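Notizen Vortrag 07.09.2026, Pullalmont, Saal oben
Thema: Steckspiele und Sortierblöcke, was taugt, was nicht
Zeit: 58 min inkl. Fragen, eher kürzer

Anfang: nicht mit Theorie. Gleich Frage in den Saal, wer hat zu Hause noch einen Steckwürfel mit fehlendem Stern? Hände abwarten. Dann Begrüßung, dann Dank an Hauksdóttir für die Leihkiste.

Woher ich komme, ganz kurz: Spielothek Pornurthorpe, 443 Teile im Verleih, davon viel zu viel Steckzeug. 12 Jahre. Nicht ausschweifen, letztes Mal zehn Minuten vertrödelt.

Block A, Formen
Rund ist leicht. Rund passt immer, egal wie gedreht. Deshalb Anfang immer rund.
Quadrat vier Lagen, Dreieck drei, Stern fünf. Klingt nach Mathe, ist aber genau das, was die Kinder merken: wie weit muss ich noch drehen.
Sechseck und Blume verwechseln auch Erwachsene!! Kurz Lacher lassen.
Schlitze: unterschätzt. Schmales Teil in schmalen Schlitz, da muss das Handgelenk mit. Wer nur Würfel anbietet, lässt das aus.
Merke für mich: nicht «richtig/falsch» sagen, sondern «geht rein / geht noch nicht rein».

Block B, Material
Holz schön, schwer, laut. Schaumstoff leise, leicht, verzeiht schiefes Ansetzen. Nachteil: Kanten leiern aus, irgendwann rutscht alles durch. Dann raus damit, nicht kleben.
Reinigung: Schaum nicht in die Maschine. Lauwarm, Lappen, über Nacht liegen lassen. Die Leute von Sanex haben ein Merkblatt, liegt am Eingang, bitte nur ein Blatt pro Nase, sind knapp.

Folie wechseln. Jetzt die lange Form. Der Zylinder, und wo er hinsoll.
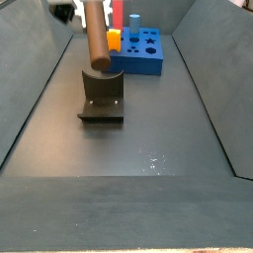 Einwand Mogens Bech aus der Vorrunde: ein Stab, der in einer Mulde liegen soll, sei eine ganz andere Aufgabe als ein Zapfen im Loch, und man dürfe beides nicht in dieselbe Kiste packen, sonst suchten die Kinder überall nach Löchern. Er habe das in seiner Gruppe so gehabt und am Ende alles wieder getrennt.

Antwort drauf: halb ja. Trennen am Anfang, gut. Später mischen, gerade damit sie suchen. Loch führt von allen Seiten, Mulde nur von unten, oben bleibt offen. Also muss man loslassen können ohne zu schubsen. Das ist schwerer als es aussieht, braune Stange aus der Leihkiste rumgeben und ausprobieren lassen (nicht vergessen wieder einzusammeln!).

Block C, Farben
Jede Form eigene Farbe = Kind sortiert nach Farbe, Form egal. Alles blau = Kind muss hinschauen. Ich nehm beides, erst bunt, dann einfarbig.
Frage kommt sicher: was bei Farbschwäche? Antwort: einfarbig ist da sogar fairer. Kontrast zum Boden beachten, schwarzer Ständer auf grau gut, hellblau auf blau mühsam.

Block D, Verleih und Ordnung
Beutel je Satz, Teileliste innen einnähen. Nicht Zettel, Zettel sind nach 2 Ausleihen weg.
Einzelteile nachbestellen geht fast nie. Ersatzstab aus dem Baumarkt ablängen, Enden brechen, fertig. Durchmesser vorher messen!! (hab ich einmal nicht, peinlich, Geschichte nur wenn Zeit)
Kleine Zapfen und Kleinkinder: Verschluckprüfung, Prüfzylinder zeigen. Diesen Punkt NICHT streichen, auch wenns knapp wird.

Falls noch Luft: Tischübung, Augen zu, drei Teile ertasten, Nachbar sagt nichts.

Fragen. Liste fürs Treffen im Oktober rumgehen lassen, Kuli mitbringen.
Leihkiste geht danch direkt zurück an Hauksdóttir, vorher durchzählen.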